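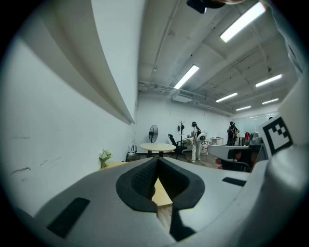 Fig. 1: View from the hand-held gripper, demo room, Starnham open day

Visit report – Senyo Laryea and Abdul-Rahman Eshun
21 October 2021

Went to the Starnham lab for the open day, part of our automation project. Signed in, short talk first, then the demo.

Main thing was the hand-held gripper. You carry it around and do the task yourself, the recordings get used later to train an arm. The square marker on the white housing is for tracking (we think, Abdul-Rahman's notes say position, mine say calibration. need to check). Room was a normal big office type space, desks, ducts on the ceiling, a fan at the back.

Numbers from the talk:
Target for the Proltach task set – 2000 recordings
Done so far – 1000
Tasks – 4
Best day – 200 recordings

Senyo tried it for one turn. Heavier than expected, wrist got tired. Closing the fingers is easy, keeping it level is not. Abdul-Rahman did the timing sheet, see appendix.

Also asked about Endov, the software side. It sorts the recordings and throws out bad ones. Didnt get to see it running, ran out of time.

Problems: talk was too fast, no handout, we missed the part about error rates. Will email Mensah group for the slides.

Still to do before December – redo the timing table, fix references, write the comparision with our own clamp design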